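On Sunday I took the early bus from Dusley to see the open day at the Semholm workshop. I had the date on my kitchen calendar since spring, and still I almost missed it, because the bus on Sunday leaves from the other side of the church and I was standing at the wrong one with my sandwich.

The workshop is in the old furniture hall in Toft, behind the paint shop. They take in used office computers from schools and small companies, and the good parts go back out into the world. For two years they have also been trying to let a robot arm do a part of this. I fixed typewriters and later photocopiers for most of my working life, so I am interested in anybody who opens a machine with a screwdriver, and also when the anybody is an arm.

At the door I got a paper badge with the number 574. I asked if there were really so many guests and the young man said no, the badges were left over from a running event.

First there was a talk. It was longer than the program promised, but I did not mind. The speaker explained that picking up a box in a warehouse is a solved thing for them and they do not find it exciting anymore. Taking apart a computer is different. Each maker puts the screws in another place, cables lie how the last person left them, and a connector that has sat for ten years in dust does not want to come out. A person feels this in the fingers and wiggles a little. The arm must be taught to wiggle. I wrote this sentence on my program, I liked it so much.

They showed a chart of the failed tries with memory modules. In the first month the arm needed 499 tries before they were satisfied with the opening of the latches. A lady behind me said that her husband needs the same, and half the row laughed.

Then we could walk between the tables. I went to the table for sorting screws first (a small vibrating tray, very loud, I did not stay) and then to the one where they let children drive a gripper with a joystick to move foam blocks. The line was all children, so I only watched. One girl built a tower and knocked it down on purpose, again and again, and each time she looked at her father to see if he would say something.

The last table was the one I came for. There they work on the desktop computers, and it was so crowded that I had to wait for a place at the rope.
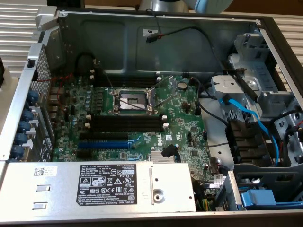

Semholm Reuse Workshop — Disassembly Team

I was happy to see a Dell tower on its side, because we had similar ones in the office at Gomstead. The memory slots were empty and the processor was out too, with the metal plate over its socket standing open. I always liked the blue thumbscrews at the back of such a case. You can turn them by hand, and for a gripper I suppose they are also more polite than a small screw.

I asked about the power supply, with its bundle of colored wires. The woman at the table said that cables are still the hardest subject for the team, they bend differently every day. I told her it was the same with typewriter ribbons, and she was kind enough to be interested.

There was a box for donations and I put in 400 crowns, which included the money for my coffee, because the coffee machine was broken — in a hall full of people who repair things. The next open day is in June. I will look up the bus stop before.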